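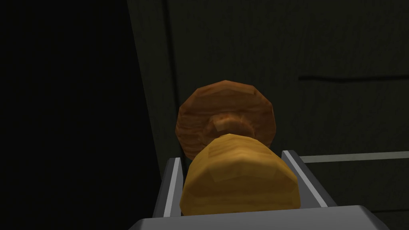

Sourdough starter smells like nail polish remover. Dead?

I keep mine in a Ruteck jar on top of the fridge. Went away in August, came back Thursday, and now it has gray liquid on top and a smell that clears the kitchen. No fuzz, no pink. I paid good money for the flour in that thing. Is it garbage or can I feed it?

yau_street_baker

Not dead, just hungry. The liquid is hooch. Pour it off, keep a spoonful from the bottom, and give it 100 grams of flour and the same of water. Do that every 12 hours for 2 days. The smell goes first, the bubbles come back later, and in between you will be sure I lied to you.
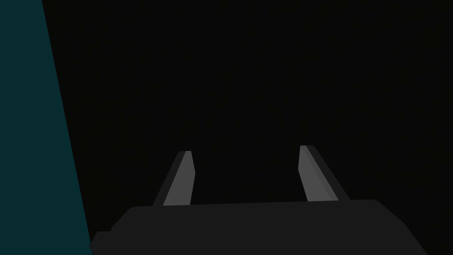
Also, get it off the fridge. It's warm up there, so the starter burns through its food faster and then sulks. Mine lives in a cupboard and has survived worse neglect than yours -- I once forgot it for 18 weeks while we moved, and it still made a passable loaf.

gridska832

Throw it out and buy yeast. Costs less than the flour you're going to pour down the sink.

zustov_crumb

Ignore the yeast person (every thread has one). The first answer is right, but I'd use part rye for the first feeding. Mine woke up a day sooner that way. If you ever do see pink or orange streaks, toss it and wash the jar.

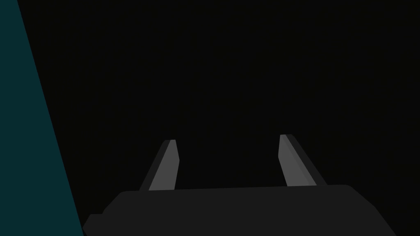
Gripper with its fingers apart, dark background

Mark the level with a rubber band so you can tell whether it's rising or you're just hoping.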